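Print this page
E-mail this page

Stesham Work Table, 2639 Series

Product information for schools, libraries, training centres and shared workrooms

The Stesham Work Table is a general-purpose table for rooms that change their use over the course of a day. It is supplied by Drodetti to educational and community organisations, and is intended for seated or standing tasks of a light nature: sorting, folding, labelling, paperwork, small assembly and individual instruction. It is not a workshop bench and should not be specified as one. Organisations requiring a surface for cutting, soldering or wet work are referred to the Hinds bench range, which is described on a separate page.

The 2639 Series replaces the earlier Stesham folding table. Customers who hold the earlier model may continue to order feet and fixings for it, but tops are no longer manufactured and the two models cannot be linked together.

General description

The top is a light-coloured wooden panel with a pale, fine-grained finish. The finish was selected for rooms in which users must be able to distinguish small or soft items from the surface beneath them, including under reduced lighting. It has a low sheen and does not throw back glare from overhead fittings to the degree that a white or polished top will.

Each top is fitted with one round grommet, positioned near the rear edge and closed with a dark grey cap. The cap sits close to the surface and may be left in place when no cables are in use. Where a lamp, charger or other low-voltage equipment is to be used at the table, the cap is removed and the lead is passed down through the opening. Caps are a push fit and no tool is required. Replacement caps are available singly or in packets of 12.

The underframe is supplied separately and may be ordered in fixed or height-adjustable form. Both forms are suitable for carpet and for hard flooring. Adjustable underframes should be set before the table is placed in service and should not be altered while articles are on the top.

Use in daily living and laundry instruction

A considerable proportion of the tables supplied in recent years have gone to life skills programs, occupational therapy rooms and household management courses. In these settings the table is used for the folding and pairing of clothing, the setting of places, the sorting of mail and similar exercises. The following notes are drawn from the guidance prepared for those customers and may be of use to others.

For clothing exercises, small articles are to be preferred at the outset. Socks are particularly suitable. They are inexpensive, they tolerate repeated handling, and a pair may be laid out within easy reach of a seated person. Plain socks in a single muted colour present a somewhat harder task than patterned ones, as the learner must attend to the heel and the toe in order to lay the two in the same direction. Beige and khaki shades remain visible against the pale top, although the contrast is modest. Where a learner has low vision, a darker sock or a dark cloth laid over the table is recommended.

Articles should be placed toward the middle of the top, a little to the side of the hand that will be used first. It is not necessary to present them flat. A sock that has been left crumpled or doubled over gives the learner something to straighten, and this is ordinarily the first part of the exercise.
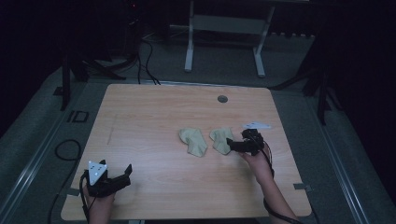

The instructor should allow the learner to complete the straightening of both articles before any attempt is made to pair them. Pairing is then carried out by laying one sock upon the other, heel to heel, and folding from the toe. Rolling and cuffing are taught later, as both depend upon the learner being able to hold one layer still while moving another. Sessions of about 20 minutes are suitable for most adult groups. Shorter sessions are advised where the exercise is new.

A single table accommodates one learner and one instructor working side by side. Where two learners are to share a table, they should be seated at opposite long edges, and each should be given a separate set of articles.

Placement in the room

The table should stand clear of walls on all sides where instruction is to be given, so that the instructor may pass behind the learner without asking that the chair be moved. On carpet, the feet should be checked after the first week of use and again after any rearrangement of the room, as the pile will settle unevenly under load.

Cables crossing the floor should be taken to the rear of the table and kept away from the seated side. Where this cannot be arranged, a floor cover must be used. Stands, tripods and similar free-standing items should be set back from the corners, where they are most likely to be caught by a foot or a chair leg. Drodetti does not supply floor covers for this purpose but can advise on suitable widths.

Lighting is a matter for the customer. The top performs adequately in dim rooms, and some programs deliberately work under subdued light for learners who are troubled by brightness. In such rooms the area of the table itself should nevertheless be lit sufficiently for the edges to be seen. Dark corners beyond the working area are of less concern, provided that routes to and from the door remain clear.

Care of the surface

The top should be wiped with a soft cloth, lightly dampened with water, and dried at once with a second cloth. A mild dish detergent may be used for marks that do not respond to water. Abrasive creams, scouring pads, solvent cleaners and bleach must not be used. The finish is not repairable where it has been cut through.

Fine scratches are to be expected in normal service, particularly where equipment with hard edges is rested on the top or slid across it. Such scratches are usually faint and follow the direction in which the item was moved. They do not affect the use of the table and are not regarded as a fault under the warranty. Customers who wish to reduce them should provide a felt mat beneath any device, holder or tool that is set down repeatedly in the same place, and should ask users to lift items clear of the surface.

Cups and hot dishes should be placed on coasters or trivets. Adhesive tape may be used to mark positions on the top for teaching purposes, but it should be of a low-tack kind and should be removed at the end of each day. Residue may be softened with warm soapy water and lifted with a plastic scraper.

The grommet cap may be removed for cleaning. Lint collects beneath it where textiles are handled, and it is recommended that the opening be cleared once each month.

Moving and storage

Two persons are required to move an assembled table. It should be lifted by the underframe and must not be dragged, whether on carpet or on a hard floor. All articles and leads are to be removed beforehand, and the grommet cap pressed home.

Tops removed from their underframes may be stored on edge, against a dry interior wall, with a sheet of cardboard between each. No more than 3 tops should be leaned together. Tops must not be stored in unheated sheds, garages or shipping containers over the winter.

Accessories

The following may be ordered with the table or at a later date.

Grommet caps, dark grey, single or packet of 12
Adjustable feet for carpet, set
Adjustable feet for hard flooring, set
Felt surface mat, small or large
Vurkach linking plate, for joining two tables of the 2639 Series along the short edge
Modesty panel, fixed underframe only

The Vurkach linking plate is fitted from below and does not mark the top. It must be removed before either table is moved.

Warranty

The top and underframe are warranted against defects in materials and workmanship when used indoors and in accordance with this page. The warranty does not extend to surface wear, to damage arising from unsuitable cleaning products, or to tables that have been altered by drilling or by the enlargement of the grommet opening. Claims should be made in writing to Drodetti and should state the series number, which is printed on a label on the underside of the top. Where practicable, the customer should retain the affected part until the claim has been answered.

Ordering and delivery

Orders are accepted from schools, school boards, libraries, health services, registered charities and other organisations holding an account. Individual purchasers are asked to order through a dealer. Tables are delivered with the top and underframe packed separately, and assembly may be requested at the time of ordering. Customers in remote areas should enquire as to freight before placing an order.

Orders intended for use at the start of the fall term should be received before the end of August. Orders received over the holiday closure will be processed from 7th January.

A finish sample may be borrowed on request. Samples remain the property of Drodetti and are to be returned in the packaging in which they were sent.

Print this page
E-mail this page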